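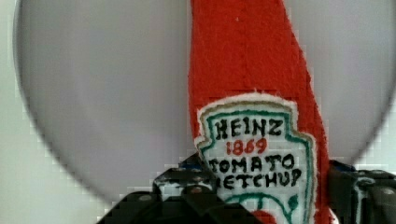
JEMBERG, July

## 5. Forward Points and the Cost of Carry

A forward exchange rate is the spot rate adjusted for the interest differential between two currencies over the life of the contract. The adjustment is quoted in *forward points* and carries no view on where spot will trade at maturity.

Take Plistero, an importer that must pay a foreign supplier in 30 days. Its bank quotes spot plus 291 points. The points are positive when the base currency carries the lower interest rate; the forward is then said to trade at a premium.

Bence Vörös's desk notes use the same sign convention, and it is kept through Section 10. Readers should be able to convert points to an outright rate before going on to swaps. Day-count rules are covered in the appendix.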